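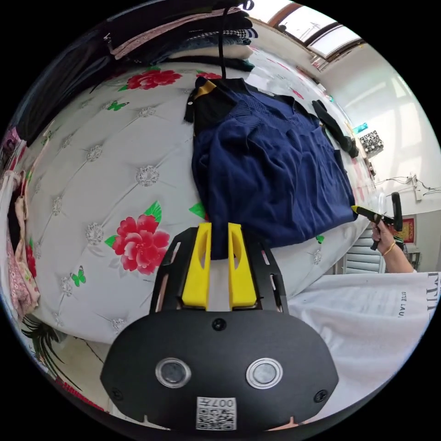
How to Fold a Knit Sweater on the Bed

A bed is a good place to fold knitwear. It gives you more room than a table and the sleeves can lie out straight. You need 2 minutes per sweater once you know the steps.

1. Push the rest of the clothes up toward the head of the bed.

2. Lay the sweater down and pull the hem straight. Hold it by the ribbing. Pulling on the body stretches the knit.

3. Smooth the front with your palm, from the collar down.
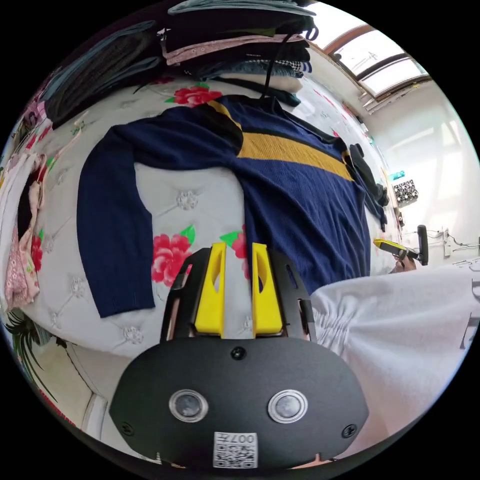
4. Spread both sleeves out to the sides, cuffs flat. If the sweater has a stripe across the chest, use it as a guide. It should run level from one side to the other.

5. Fold one side in toward the middle and lay the sleeve down along the body. Do the same on the other side.

6. Bring the hem up to the collar. For a narrow shelf, fold in thirds instead.

Put heavy knits at the bottom of the pile and thin ones on top. Don't hang them, as the shoulders will stretch.

Liesbeth Wuyts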